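Unit 7: Folding and rolling flat textiles

Course: Household and Linen Practice, Part 2
Larley Centre for Domestic Services
Handout to be read before the September practical

7.1 Scope

This unit covers the handling of small flat textiles: hand towels, napkins, tea towels and plain cloths up to the size of a bath towel. Fitted sheets, duvet covers and garments are dealt with in Units 8 and 9. Laundering and drying were covered in Unit 6 and are not repeated, except where the condition of the cloth affects the fold.

7.2 Terms

Selvedge: the finished edge running along the length of the fabric, formed on the loom.

Hem: a cut edge turned over and stitched. On towels the hems are normally at the two short ends.

Leading edge: the edge from which a roll is started.

Closing edge: the edge left on the outside when the roll or fold is complete.

Bundle: any cloth folded or rolled so that it can be lifted as one piece.

Memory: the tendency of a fabric to return to an earlier crease. Linen has strong memory, terry very little.

7.3 Condition of the cloth

Fold only when the cloth is fully dry. Residual damp collects in the inner layers of a roll and is the usual cause of a stale smell on shelves. Check by pressing the back of the hand against the hems, where the fabric is doubled and dries last.

Shake the cloth once, holding two adjacent corners. Terry should be shaken a second time from the opposite end to raise the pile. Smooth it on the table from the centre outwards. If the hems are no longer parallel, pull the cloth gently on the diagonal until they are. Cloths with open stitching or heavy fraying go in the mending basket. Slight fraying at a hem is acceptable for cleaning cloths but not for guest linen.

7.4 The flat fold

The flat fold is used where shelf depth is known and the linen is stored in stacks.

Lay the cloth with its long side parallel to the table edge. Fold one long edge to just past the centre line and bring the other over it, giving three layers. Fold the two short ends to the middle, then close one half over the other. The finished piece should show a single rounded edge to the front of the shelf, with all hems to the back.

A stack of flat-folded hand towels should not exceed 17 pieces. Above this the lower pieces compress unevenly and the stack leans.

7.5 The standing roll

Rolled cloths are stored on end in baskets, deep drawers and open cubes. The roll takes more volume than the flat fold, but any piece can be removed without disturbing its neighbours.

Step 1. Fold the cloth lengthways into thirds, as in 7.4. The width of this strip sets the height of the finished roll.

Step 2. Turn in the leading edge by a finger's width. This buries the first hem and gives the roll a firm core.

Step 3. Roll away from the body with both hands, thumbs behind and fingers in front. Keep the tension even. A roll made tighter on one side becomes conical and will not stand.

Step 4. Stand the roll on the table with its more even end down. Support it from both sides near the top, using equal pressure. The fabric will bulge a little upwards between the two points of contact, and the wrinkling at the sides is normal in soft cloth.
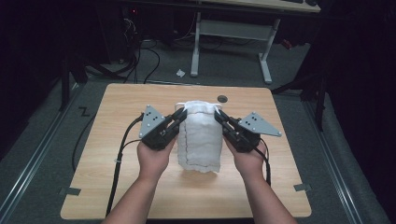
Step 5. Release both sides together. If the roll opens by more than one turn, lay it down and repeat from Step 2. Do not correct a loose roll by twisting it while it stands, as this draws the inner layers down and spoils the base.

Step 6. Transfer to the basket with the closing edge facing the side wall. Fill from the corners towards the centre.

7.6 Common faults

Leaning: base uneven, usually from hems that were not aligned in Step 1.

Telescoping: the core rises above the outer layers. Caused by rolling at an angle.

Collapse: core too loose. Repeat Step 2 with a deeper turn.

Visible hem at the base: acceptable in a drawer. In an open cube, reverse the roll.

7.7 Storage allowance

The Indwood shelf unit used in the practical room has cubes with an internal volume measured in litres on the label inside each door. Leave a hand's width free above the rolls. Wasilewska baskets are unlined and should be given a cotton liner before white linen is placed in them.

7.8 Practical task

Each student prepares 60 pieces, half flat-folded and half rolled. Marks are given for alignment, consistency of height and stability. Speed is not assessed in this unit.

Reading: course reader, section on table and bath linen, to the end of page 497.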